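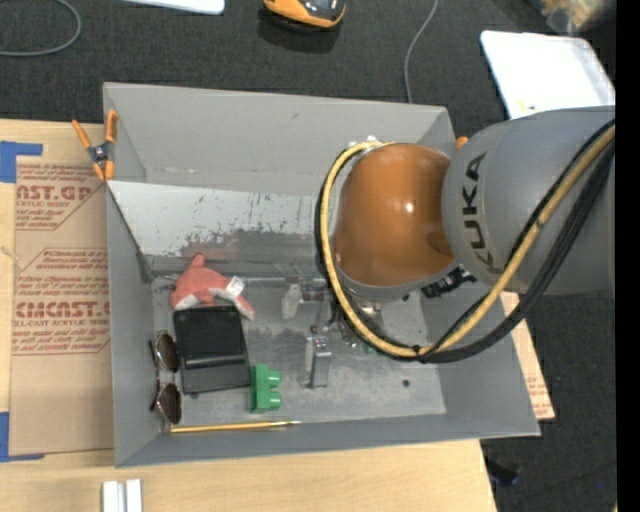

Bins: a short defence. Speaker notes, M. Aguirre

Open without the title slide. Ask who has a box at home they haven't looked into since January. Wait. Somebody always laughs too early.

My name is Marisol Aguirre and I sort things for a living, at Solís, mostly soft toys and the odds and ends that travel with them. Last year 1,625 items came through my hands. I can account for 443 of them by name. (Pause. They'll want to know the names. Don't give in.)

Point one: one big bin beats twelve small ones. Grey, open top, sloping walls, set on a table at a height your back can live with. Things slide towards the middle by themselves, or else everything ends up huddled at one side like guests at a Rurach wedding.

Point two: scratches are fine. A bin with worn paint has been used. I have seen the spotless ones at Prillorau and I have my doubts about what goes on there.

Point three, the plush toy. Coral-red and white, with a pointed bit that's a fin or a tail — let the room argue for a minute, no more. Look for the tag. White fabric, very small print, and it sticks out at the side where a child will chew it. Leave it on. I once cut one off and spent two hours finding out how to wash the thing.

Skip the Skinora story if we started late.

Questions. If someone asks about lids, say lids are a separate talk.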